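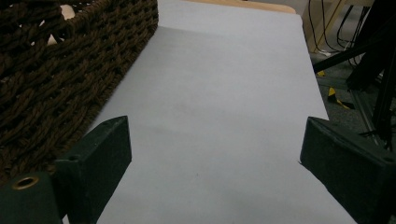

Home | News | Fixtures | Clubs | Contact

Farlow chase down 467 to reach the final

10 April 2022

Farlow are in the final of the Marchetti Cup after a two-day match against Ladier which was decided in the last hour. They needed 467 to win, a target that very few people at the ground believed in, and they reached it with two wickets in hand.

Ladier batted well on the first day and declared shortly before tea. Their captain wanted time to bowl with the new ball in the evening, and it was a sensible plan. Farlow lost both openers for 15, and the light was poor.

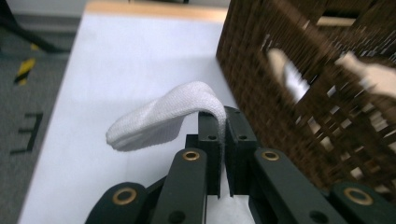 The second morning was different. The pitch had become slow, and the Ladier spinners did not get much help from it. Farlow's third-wicket pair put on 200 before lunch — the best partnership of the competition so far — and after that the fielding side looked tired. Two catches were dropped near the boundary on the river side.

There was some worry at the end, when three wickets fell in four overs, but the wicketkeeper stayed calm and hit the winning runs through the covers. Some 15 supporters had travelled with the team by minibus, and they stayed until the stumps were taken out.

Farlow will play Isis in the final in August. Isis won the cup the last time it was held and have kept almost the same team. The ground is not chosen yet — both clubs have offered theirs.

Print this page | E-mail to a friend

Back to top | Contact us | © All rights reserved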